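Felley House Guest Room Guide
Section 4: Clearing Up After an Unpacking Day
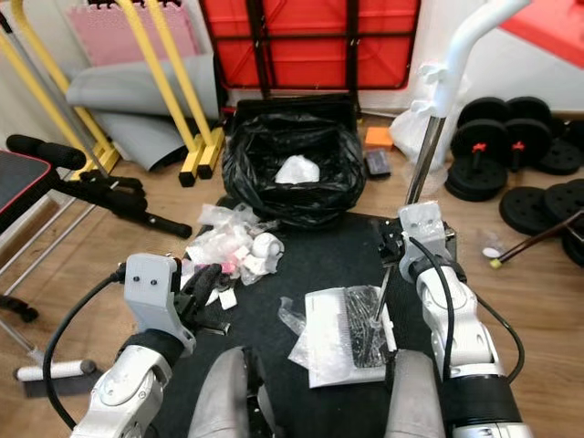
Wrappers in a heap on the black mat, bin close by with its bag folded over the rim.

Last updated Sep 28, 2026 by Teodora Kos

OK, so you've read section 3 and everything is out of its boxes. Good! Now you have a floor covered in plastic, and this section gets you from there back to a room a person could do yoga in. I've done it more times than I'd like (we restock the Dunmore rooms and the Pidham rooms in the same week every November, which was my idea, and I've regretted it every time) and the order below is the one that works for me. You can shuffle steps 4 and 5 if you like. Please don't shuffle the rest.

What you need

A trash bin, the black one from the hall closet
Black bags that fit it
A clear bag for film, if your building takes film
A broom, or the small vacuum if it's charged
The black floor mat (you should be standing on it already)

4.1 Setting up the bin

1. Shake a bag all the way open before it goes anywhere near the bin. I wave mine around like a flag.

2. Push it down until it touches bottom, then fold the top over the rim the whole way around. Give yourself a good wide fold, about a hand's width. A skimpy one slides in the minute you drop something heavy, and then you're fishing for the edge with your arm in the trash.

3. Stand the bin right at the edge of the mat. If you have to take a step to reach it you'll start tossing things, and if you're anything like me you'll miss.

Note: The bags from Kerkasach come on a roll of 204, or so says the label. I got 203 out of the last one and yes, I kept track, it was a slow month. Somebody always asks if we're running low. We aren't.

4.2 The wrapper pile

4. Pull all the loose plastic into one heap on the mat, clear and white together. Don't sort yet. I know it's tempting, but you'll do it faster once you can see how much there is.

5. Pat down the heap with a flat hand before you bag anything. You're feeling for lumps. I've found screws, an Allen key, a sheet of felt pads and one very nice pen that I'd been blaming my brother for.

6. Check for colored bits. A small scrap of something pink or white in the middle of all that plastic could be a torn corner or it could be a tag you need for a return, so pick it out and look at it before it goes.

7. Squash the wrappers by the handful and push them down into the bag. They spring back up! Go slowly, and press the air out with your palm.

Caution: Clear bags and film are not toys. If there are little kids or pets staying that week, do this part with the door shut and don't walk off halfway through to answer your phone.

4.3 Packets with something in them

This is where I've gone wrong, so I gave it a heading of its own.

8. Anything flat and papery with a clear window gets looked at on both sides. A comb-type tool in a packet like that looks an awful lot like trash from across the room, and I've thrown out perfectly good ones.

9. If the tool is staying in the packet, lay it flat off to one side and move any film away from it. If it's coming out, open the packet along the short end and keep the paper until you've read whatever's printed on it.

10. Don't go poking into a packet with something pointy unless you mean to open it. Windows split easily and then you've got a packet that won't hold anything.

11. Small loose blocks and little boxes that have wandered off onto the wood floor should be picked up now, by hand, before any sweeping. Open the boxes. Every one. Empty goes to paper recycling, full goes on the shelf with a sticky note.

4.4 The big stuff along the wall

12. The red folding table can stay on its side while you work, and that's how I like it, out of the way with the legs toward me. When you're ready to stand it up, get a second person. It takes 2 of us and I'm not small.

Caution: Keep your fingers out of the crossbars when you turn it. I won't describe what happened to my thumbnail.

13. Foam mats lean against the wall, pink one included. They'll flop over if you stand them too straight, so give the bottom edge a bit of a kick outward.

14. Exercise mats get rolled, and rolled tight. If the end keeps curling out across the floor, unroll the whole thing, flip it over, and roll it the other way. (Works on the gray one. The old blue one in Pidham is beyond help.)

15. Look along the base of the wall for stray bags. The translucent ones are sneaky against a light wall and I've vacuumed up a corner of one. The noise was unbelievable.

4.5 Finishing off

16. Lift the black mat by its long sides so the crumbs run to the middle, carry it outside and shake it. Downwind, please.

17. Sweep the wood floor from the wall toward the door.

18. Unfold the bag from the rim, gather, twist, tie. Put a fresh one in right away while you're thinking of it.

If the bag tears: drop the whole thing into a second bag and keep going. Don't try tape. I used most of a roll on one once and it still came apart on the stairs.

Building trash goes down before 700 (that's seven in the morning, the sign in the lobby leaves out the colon). Section 5 covers making up the beds.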